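Plavside Terminal – supplier and contractor FAQ
Last touched: February

Quick answers for firms bidding on the instrumentation and control package. Not a contract document. If this page and the tender disagree, the tender wins.

What is Plavside?
Gas receiving terminal. Takes wet gas from the Jondska field by subsea line, dries it, compresses it, sends it on. Two trains at start-up, space left for a third.

Who runs the tender?
Trimico, on behalf of the field partners. Contact is Afiq Ngui in procurement. Please use the portal, not his direct line.

How big is the package?
631 I/O cabinets and junction boxes in the current count, split over seven areas. Count will move after the safety review. Price per unit so we don't have to redo everything.

Can I bid on one area only?
No. Whole package or a named consortium. Subcontracting is fine up to 35 percent of value, list the subs up front.
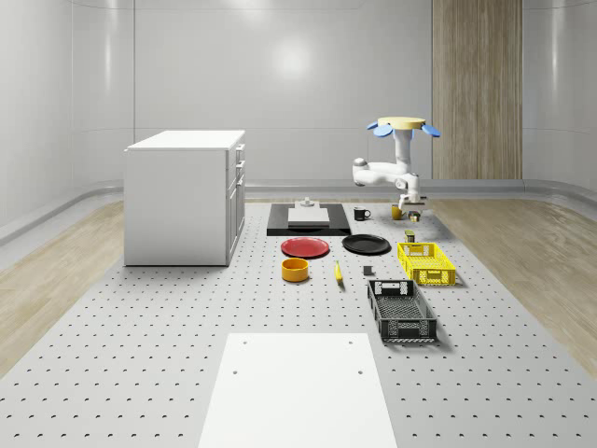 Do I need to be prequalified?
Yes. Takes 10 working days if your paperwork is complete, longer if not. Most common hold-up – expired hazardous area certificates. Check the dates before you upload.

Which fieldbus?
Hardwired for shutdown and fire & gas. Digital bus for everything else. No wireless on anything that can trip a train. Wireless OK for corrosion probes and tank farm temperatures.

What is Pap?
Our tag and document database. All loop drawings, datasheets and cause-and-effect charts go in there. Winning bidder gets logins and a half-day intro. Spreadsheets by email get sent back, sorry.

Where is factory acceptance testing done?
At the supplier's own shop, witnessed. Give us three weeks notice. Full cabinets powered up, all loops simulated, no sampling. We had bad experience with sampling on the last job and spent most of a winter chasing crossed terminals offshore, so this one is fixed.

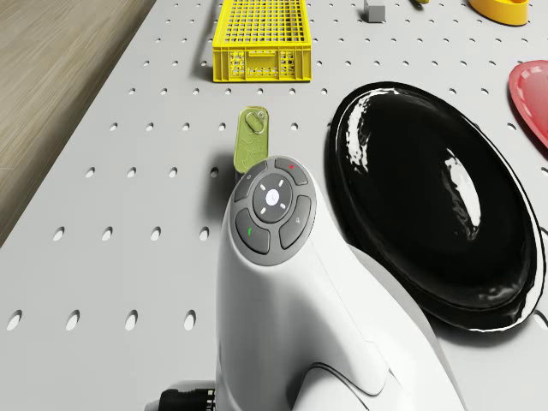
Punch items have to be closed before shipping. Category B can travel with the cabinet if our witness signs for it, category A can't. Retest cost is yours unless the change came from us.

Who supplies the cable?
We do, main runs and glands. You supply everything inside the cabinet plus the marshalling. Cable schedule is in appendix D, revision 4. Ignore revision 3, it has the wrong drum lenghts.

Spares?
Commissioning spares included in the price. Two-year operating spares as a separate line. Don't bundle them.

What about cybersecurity?
Fill in the questionnaire. All of it. "Will comply" with nothing behind it scores zero. Remote access only through our gateway, opened per session.

Can we visit the site?
One visit, all bidders together, morning start. Bring your own boots and hard hat. Two people per company max.

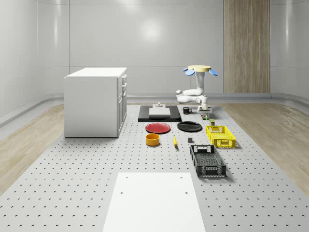

White cabinet with drawers, perforated tabletop (simulated view)

When will we hear back?
Shortlist first, then clarification meetings, then award. Everyone gets an answer incuding the ones who didn't make it. Don't ask for scores before award, we can't give them.

Still stuck?
Post in the portal Q&A. Answers go to all bidders with your company name taken off. Questions close at 4 pm on the cut-off day shown there.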